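Practicing with the metronome every day: good or bad?

pedal_and_tea
January 3, 2018
Hello everybody. I am an adult piano student, I began again after a long pause and now I prepare a program of four pieces for the class concert in April. My new teacher wants that I play everything with the metronome, from the first reading until the end. My old teacher in Gasden never used one. She said that it kills the breathing of the phrase.

I tried the new way for the whole autumn. My scales are more even, I must admit it. But my slow pieces sound like a person who is reading a list of addresses. How do you do it at home? Please excuse my English, I check every sentence but some mistakes always stay.

leftHandLate
Your new teacher is right and I would not fight it. Most adults who come back to the piano think they play freely, and in fact they slow down where it is difficult. Record yourself for one page without the click and listen the next day. I did this and I was ashamed.

orgelpunkt
I disagree with leftHandLate, at least with "everything." For a study, yes. For a slow movement the click on every beat is the worst thing you can give to a student. If you need it there, put it on one click per bar. Then you have space inside the bar but you still have to arrive on time.

pedal_and_tea
orgelpunkt, one click per bar I never tried. Is it not very hard to feel when the click is so slow?

orgelpunkt
The first week it is terrible. Count aloud in the beginning. My own machine does not go slow enough, so I use the one on the phone.

quietfifths
Which tempo do you have as a goal for the fast piece? Many people raise the number too early. I start at 80 and stay there until I can play it and think about my shopping at the same time.

pedal_and_tea
The fast piece is a study by Trolten, the one in the second book with the repeated notes. The edition says 122, which for me is science fiction. I am now at 80 also, so we are neighbors. The teacher says I may play it slower in the concert if it is clean.

leftHandLate
The number in the Jalska edition is from the editor and not from the composer. Look in the preface, it is written there in small letters. I would not lose sleep for it.

quietfifths
Mine is also Jalska and my preface says the opposite, that the numbers come from the manuscript. Maybe we have different printings?

leftHandLate
Possible. Mine is old and the cover is gone. But I still say that this study sounds better when the repeated notes have time to speak, and on a heavy upright you cannot do 122 without pain in the forearm.

pedal_and_tea
My upright is a Jia and it is quite heavy, yes. The action was regulated in the autumn and the repetition is better now, but in the top octave some notes still do not come back quickly. The technician wants 300 for the next visit and I am waiting with that until after the concert.

orgelpunkt
Pain in the forearm is not a matter of tempo, it is a matter of a stiff wrist. Change the fingers on the repeated notes, 3-2-1, and let the hand fall a little on the first of each group. I have played it on worse pianos than a Jia.

leftHandLate
You cannot know this from a forum post. Some people have small hands, some have an old injury. Please do not tell everybody that pain is their own fault.

orgelpunkt
I did not say fault. But all right, I could have written it more softly. If it hurts, stop and show it to the teacher.

pedal_and_tea
Nothing hurts, thank you both! It is only slow.

I made the test of leftHandLate with the recording. The result was not nice. In the slow piece I hurry in the left hand each time there is a long note in the right. I would never have believed it. So this week I do one click per bar for the slow piece, and the click on every beat only for Trolten. Then a tea. 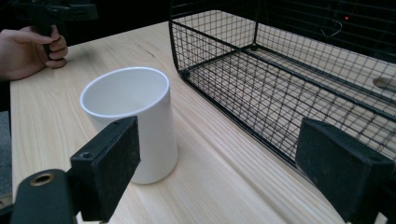 White cup on the table

quietfifths
Good plan. And please play it once per day completely without the click, from start to end, without stopping for mistakes. In a concert there is no click, and the first time without it should not be in front of people.

leftHandLate
With this I agree. I would do it at the end of the practice and not at the beginning.

orgelpunkt
At the beginning! When the hands are cold, as in the concert.

pedal_and_tea
I will try both and write again after the next lesson. Does somebody know if the second printing of the Jalska book has the same fingering on the last page? In mine there is a 5 over a note where I would need two more fingers.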